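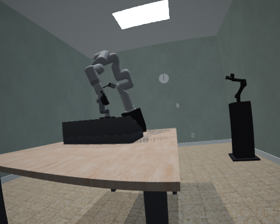

*Simulated robot arm, bent over in a high arch.*

**To:** Godelieve Verhoeven, Luangrath Fund
**From:** Chidubem Oyewole, Stavano Records Project
**Date:** 5/10/23
**Re:** Lobbying calendars, second progress report

Godelieve,

You asked for something shorter than last time. The state agencies have helped by giving us less to report.

### Requests

We have filed 115 public records requests for the appointment calendars of senior officials, and 53 have produced documents. I use the word loosely. One department sent a deputy's entire spring with every entry replaced by "Meeting," except for a dentist appointment, which it released in full. We have appealed the meetings and are respecting the dentist.

The best batch so far came from the transportation office, where somebody forgot to redact the attachments. Tetteh Osei has matched those entries against the lobbyist register and found two lunches with Hollosel that appear in the official's calendar and nowhere in the company's filings. Hollosel's spokesman told us they were social. The calendar has them under "bridge contract (cont'd)."

### Publishing

Titilayo Amadi's first story ran on the Jalora site in the spring and got a formal complaint from a senator's office, which wanted it noted that the senator had never met the man standing next to him at his own fundraiser. We noted it. Her second piece, on Hollosel, is with the lawyer.

### Database

Ibrahim Bashir has the search page working on names and dates. Searching by company still fails when an official spells the company wrong, and they do this with a consistency I'd call policy if I could prove it. He is building a list of misspellings by hand and would like it known that he has a master's degree.

### Money

Copying fees are over budget. One agency charges by the page and sends its blank pages too. I'd like to move the unspent travel line to cover this, and need your okay in writing.

### Next

- Appeals on the "Meeting" calendar and the governor's scheduling office
- Hollosel story, once the lawyer stops adding "allegedly"
- Public launch of the database in July

Chidubem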